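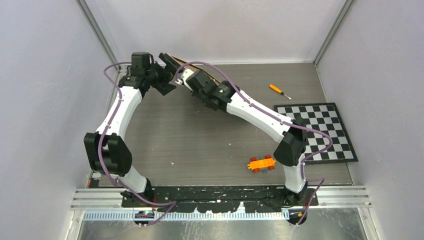

Photo: Kheri Shirima / Nolow Workshop Guides

Good Practice for Small Two-Arm Robot Benches

Workshop tips from Nolow – safety and upkeep series, sheet 11

Small robot arms are now found in school workshops, shared maker spaces and home garages. They are light and often slow, and many owners treat them with less care than they would give a drill press. This sheet sets out the practice Nolow expects on benches where two arms work over the same tabletop. It is intended for adult users who already know how to start and stop their own equipment. The manual supplied with each arm takes priority wherever it is stricter than the advice given below.

Before power is applied

Check the mounting first. Each base should be fixed to a plate or rail that does not shift when the arm is pushed firmly by hand. Scuffs on a plate are of no concern. Cracks, missing bolts and gaps under the base are, and the bench should remain off until they are corrected.

Look at the cables from wrist to base. A cable needs enough slack for the joint to travel through its full range, and no more than that. Clips should hold the cable without pinching it. Move each arm slowly by hand, if the maker allows this, and watch the cable at the elbow, where wear usually appears first. Where cables hang below the mounting plate, keep them away from drawers, chair arms and feet.

Exposed circuit boards near the bases must be kept clear of metal filings, liquids and stray screws. A shop vacuum with a soft brush is suitable. Compressed air tends to drive chips into connectors and should be avoided.

The work surface

Keep on the tabletop only what the task calls for, together with any items that are part of the setup. Screwdrivers, hex keys and other hand tools are to be returned to their rack before the arms are enabled. A tool left within reach of an arm can be struck, dragged or thrown, and a person who notices it late will be tempted to reach in for it.

Calibration boards deserve particular attention. If the board is meant to stay in one position, mark its corners on the table with thin tape. Wipe the printed face with a dry cloth. Solvents can lift the ink, and a worn pattern gives poor readings long before the damage is plain to the eye. If the board has been bumped, record the fact in the log and repeat the calibration before further work.

Holding one part with two arms

When two grippers share a flat part such as a plank or a sheet of card, each arm pushes and pulls on the other through the part. Small errors in position become real force. The following rules apply:

Start at the lowest speed the controller offers, and raise it only after a full cycle has been completed without slipping or bending.

Set the grip force for the weakest material in the job. Cardboard crushes well before wood does.

Agree in advance which gripper lets go first, and write it in the program notes.

Do not use hands to steady a part that both arms are holding. Stop the arms, support the part, and then release it.

Stay clear of the loop formed by the two arms and the part. Its shape can change quickly when one joint moves.

Kheri Shirima, who maintains the Nolow bench standard, advises new users to rehearse every two-arm task without a part at least once. The rehearsal shows where the elbows travel, and elbows are the joints that users most often forget.

Framed and flat-backed items

Framed boards, trays and picture frames call for a different approach from loose planks. A gripper that closes on the frame is acting on the strongest part of the item. A gripper that closes on the panel may tear it or pull it out of its groove. Plan the approach so that the fingertips come to the frame squarely, and remove pins, hooks and loose paper beforehand.

Place the item where both arms can reach it without stretching to full length. Arms at full stretch are weaker and less exact – a fault that is often blamed on the gripper. If fingertips are narrow or pointed, fit soft covers when handling finished wood. The Pallomen covers stocked in our tool crib are acceptable for this purpose. Replace them when the surface turns shiny. 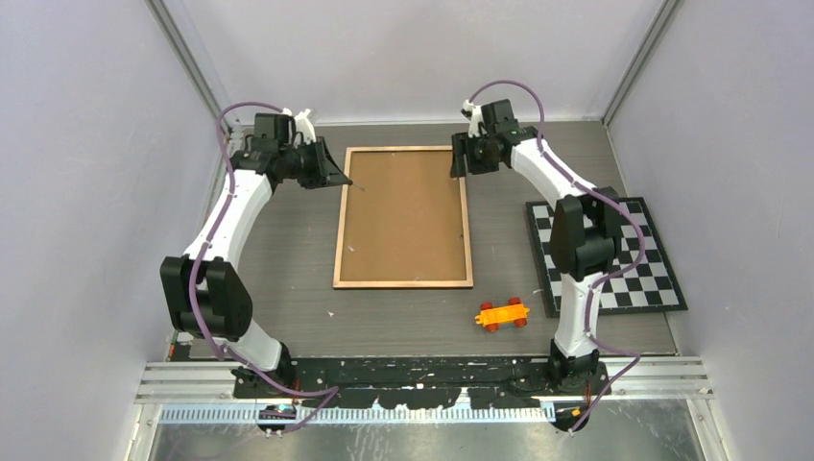
Is a walled enclosure enough to keep people safe around two small arms?

Walls on three sides limit the directions from which a person can reach in, but the open side still needs a marked standing line and a stop button within easy reach. The walls also do little for objects thrown forward, so eye protection remains required whenever the arms are moving.

Stopping, leaving and returning

One person is in charge of the bench at any time. That person keeps the stop button within reach and does not wear headphones. If the person in charge must leave, even for a minute, the arms are stopped and any held part is set down first. A gripper may open when power is lost, and a part left in the air will then fall.

After any stop, wait 60 seconds before reaching over the table. On restart, confirm that both arms report the same program step. An indicator light on a gripper or a circuit board must not be taken as proof that an arm is safe to approach. Check the controller.

Record keeping

Benches fitted with the Muli controller keep a cycle count. Nolow requires an inspection of clips, fingertips and base bolts every 1,000 cycles, and the count is to be written in the log by hand at each inspection. The last review in November found one bench at 1,478 cycles with no entry since the previous check. That bench was taken out of use until the inspection had been completed.

Spare clips and fingertips are kept in the Plastska drawers beside the log shelf. Worn parts go in the gray bin for disposal and are not to be put back in the drawers. Report any part that fails twice between inspections to the bench supervisor, with the cycle count and the name of the program that was running.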